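Home | News | Spirits | Wine | Beer | Reviews

Filed under: Gin, Retail

Brerholm says its refill gin is a hit. The numbers are thinner than that

Gin maker Brerholm says its refill pouches have "changed how people buy spirits". That is a big claim for a product sold in 3 towns since March.

The distiller reports 1,577 pouches sold through the Clovitz chain of liquor stores. It has not said how many went to repeat buyers, and a refill that is bought once is just gin in a bag. Clovitz would only confirm that the pouches will stay on its shelves until spring.

Price is another sore point. A pouch costs barely less than the glass bottle it is meant to replace, and the bottle at least looks good on a shelf. Brerholm blames small print runs for the packaging and expects the gap to widen – it gave no date.

Rival Peixoto tried something similar with rum and dropped it after 900 pouches. Its customers, the company said at the time, liked the idea more than the product. 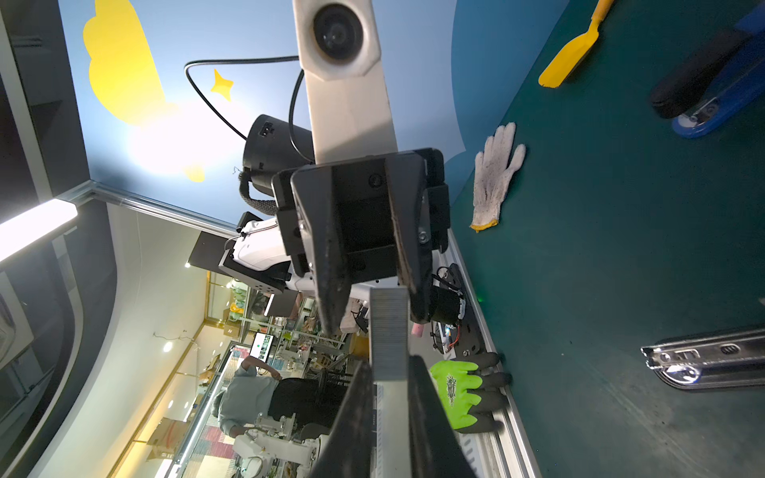

A strip of staples held in a two-finger gripper, with a yellow cloud on the wall behind.

Brerholm now plans a second gin, named Brevach, sold by pouch only. The first batch is set at 1,005. Whether drinkers will pay for a gin that has never had a bottle is a fair question, and the company has yet to answer it.

Contact us | Copyright, all rights reserved | Back to top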